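# Machine won't boot with both memory sticks, boots fine with either one alone

**Prenley**

I have a desktop that I use for photo catalogs and a couple of virtual machines. It ran on a single 8 GB stick for years. In March I bought a second one of the same capacity and rated speed. With both installed the fans spin, the screen stays black, and after 18 seconds the machine powers off and tries again. It repeats this until I pull the plug.

What I have done so far:

- Old stick alone, first slot: boots.
- New stick alone, first slot: boots.
- Both sticks, first and second slots: does not boot.
- Cleared the BIOS settings with the jumper. No change.
- Ran a memory test overnight on each stick separately. No errors on either.

The memory profile in the BIOS is off, so everything should be at default speed. The board has four slots and the manual I downloaded is for a slightly different revision. Is the new stick incompatible with the old one, or is the board bad? I would prefer not to replace the board over this.

---

**Heiðrún Dalsgaard**

Your tests don't yet separate the three likely causes, which are slot order, seating, and a mismatch between the modules. Work through them in that order.

**Slot order.** Most four-slot desktop boards have two memory channels with two slots on each. Counting outward from the processor, the slots are usually labeled A1, A2, B1, B2. Two sticks in the first and second slots therefore sit on the same channel. Many boards tolerate that. Some won't finish memory training, particularly if the modules differ internally. The usual recommendation for two sticks is A2 and B2, the second and fourth slots from the processor. Read the labels printed on the board itself, as some makers number them differently and your manual is for another revision.

**Seating.** Disconnect power, hold the power button down for a few seconds, and touch bare metal on the case before you handle anything. Open the latches. Some slots have a latch at one end only, and the other end is fixed. Line up the notch, then press on one end until it clicks and do the same at the other. A stick can look level and still be short of full depth at the fixed end. 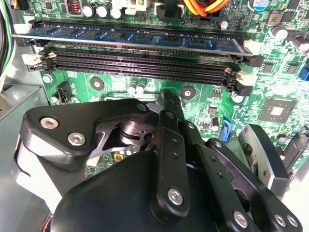
Dadgate objects that A2 and B2 isn't a universal rule, and that on older boards the first slot of each channel has to be filled before the second. I accept the correction. If the board is old enough to take DDR2 or early DDR3, try A1 and B1 first. Slot colors are a hint on boards that use them, but some makers color by channel and others by pair.

**Mismatch.** If neither arrangement boots, compare the printed labels on the two sticks. Same capacity and same speed is not enough. Look for the rank and width marking, such as 1Rx8 or 2Rx8, and the voltage. Unequal ranks normally work at default settings, but a marginal memory controller may need a lower speed. Boot with one stick, set the memory speed one step down by hand, save, power off, and add the second.

After every change, leave the machine alone for a full 90 seconds before deciding it has failed. The first boot after a memory change can restart itself several times while it retrains.

---

**Ayele**

just buy a matched kit. mixing ram is always a gamble and you will spend more time on it than the sticks are worth. sell the old one

---

**Estela Sepúlveda**

Two additions to the long reply above.

1. You tested both sticks in one slot only. Test one known good stick in each of the other three slots, one at a time. Some boards refuse to boot from certain slots when they hold the only module, so a single failure there proves little. If the stick works in A2 but never in B1 or B2, the whole B channel is suspect. Inspect the processor socket for a bent pin before you blame the board. An overtightened cooler can cause the same symptom, and backing the screws off slightly is a free test.

2. Check the maximum the board supports. Yours should be fine at 16 GB total, but a few older boards list 32 GB as the limit and still reject particular high-density modules. The support list for your exact revision will show it.

Cleaning the contacts with a dry lint-free cloth is reasonable. Don't use a pencil eraser, whatever you read elsewhere. It leaves grit in the slot and wears the plating.

---

**Prenley**

Moved the sticks to A2 and B2 as marked on the board. It restarted twice, sat on a black screen for over a minute, then booted and reported 16 GB in dual channel. I had been cutting the power too early on my earlier attempts as well, so I can't say which of the two was the problem. The memory test is at 100 percent of the first pass with no errors. I'll leave it running until morning and try the memory profile after that.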